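Speaker notes – Lenham seminar on written feedback, 13/11/2019

Slide 1. Welcome, phones off, coffee is at the back. Say how pleased I am to see so many new faces (I am!).

Slide 2. What we did at Drastow. In April we stopped handing out the end-of-course form and asked learners to write to their tutor instead, one page, any style. We got 476 letters. Pause here. People sat down and wrote 476 letters to their teachers!

Slide 3. What was in them. Read out two or three. Point out how many talk about the first session – where to sit, who to ask, whether it was all right to be late.
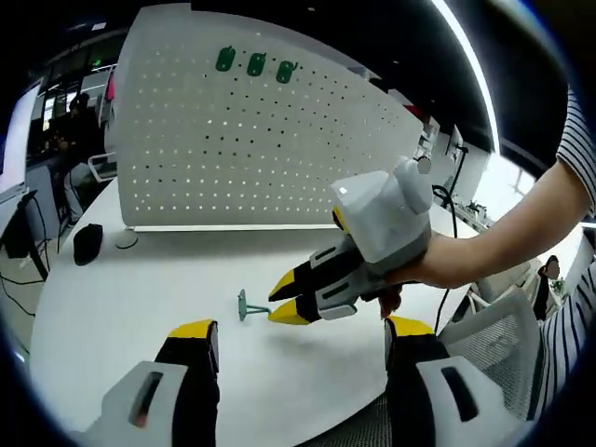
Teodor Wilczyńska wrote back after the pilot that a page is a lot to ask of someone who finds writing hard, and could they talk instead? Yes, they could, and we should have offered it from the start. Mention the recorded version we now run at Costodberg, up to 24 learners a term.

Slide 4. Reading it all. Almost 700 hours of tutor time across both sites. Don't rush this one, the room will want to know who paid. (Dudek fund, first year only.)
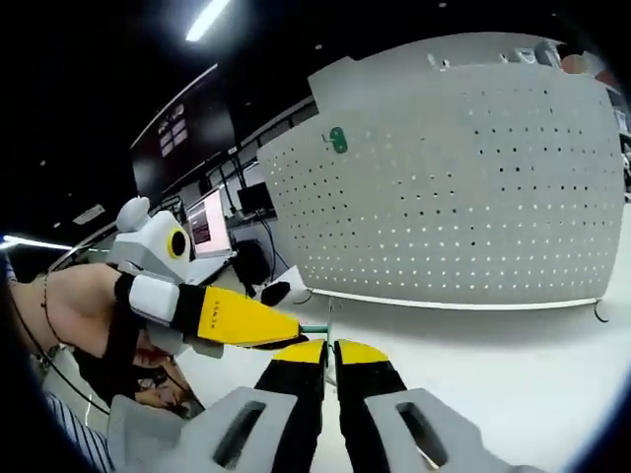 But do the tutors change anything afterwards, one delegate asked at the last run of this talk. Some do. Show the rewritten welcome sheet, old and new side by side. I love this slide, so watch the clock.

Slide 5. Try it in pairs. Write three lines to somebody who taught you something. Five minutes, then swap if you feel like it. Spare pens in the blue folder.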